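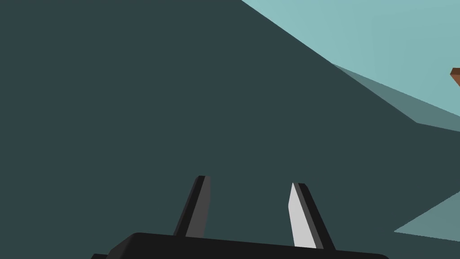 Die Tuletti Prüfstelle für Greiftechnik ist eine herstellerunabhängige Einrichtung mit Sitz in Retville. Sie vergleicht Greifer, Roboterarme, Kameras und Steuerungen im Auftrag von Herstellern und Anwendern. Ein großer Teil der Arbeit findet in der Simulation statt. Der Blick über den Greifer hinweg gehört dabei zu den Standardansichten: Beurteilt wird unter anderem, wie gut sich die beiden Finger vom Hintergrund abheben. Die helle Innenfläche des rechten Fingers ist vor einer dunklen Fläche sofort zu erkennen, die linke deutlich schlechter.

Unsere Aufgaben

Jeder Greifertyp durchläuft zunächst 225 simulierte Versuche mit festgelegten Startpositionen. Erst danach wird entschieden, welche Ausführungen auf den Prüfstand kommen. Die Auftraggeber erhalten sämtliche Protokolle, auch die der abgebrochenen Versuche.

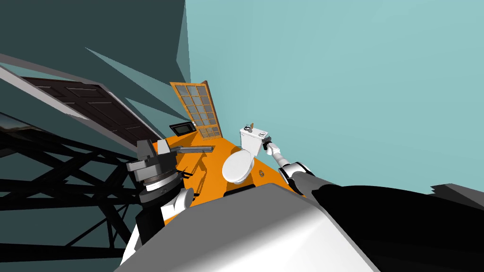
Für zweiarmige Systeme besteht seit der Gründung ein eigener Arbeitsbereich. Er untersucht Reichweite, gegenseitige Behinderung der Arme und das Verhalten der Steuerung bei verzögerten Signalen. Die Versuchsumgebungen werden intern erstellt und zweimal jährlich überarbeitet.

Ausstattung

Die Prüfstelle verfügt über 120 Quadratmeter Laborfläche und einen Rechnerraum. Als Steuerungssoftware wird überwiegend Tultell eingesetzt; auf Wunsch wird mit der Software des Auftraggebers gearbeitet.
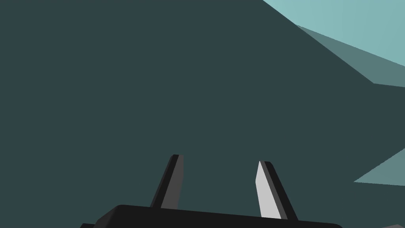
Kameras werden in Handgelenksmontage und in fester Aufstellung verglichen. Maßgeblich sind Bildausschnitt, Verdeckung durch die Finger und Verzögerung bis zur Auswertung. Mit der Firma MacBrayne besteht eine Vereinbarung über den Austausch von Messreihen.

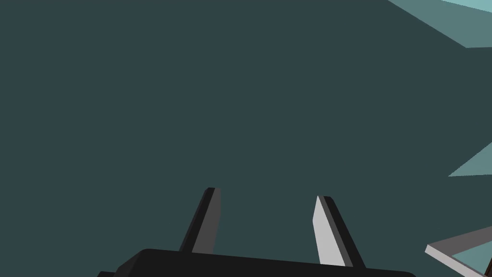 Simulierte Ansicht eines Parallelgreifers mit geöffneten Fingern

Besuch und Kontakt

Führungen für Schulen und Betriebe finden im März statt und sind auf 50 Personen begrenzt. Anmeldungen nimmt das Sekretariat in Retville schriftlich entgegen.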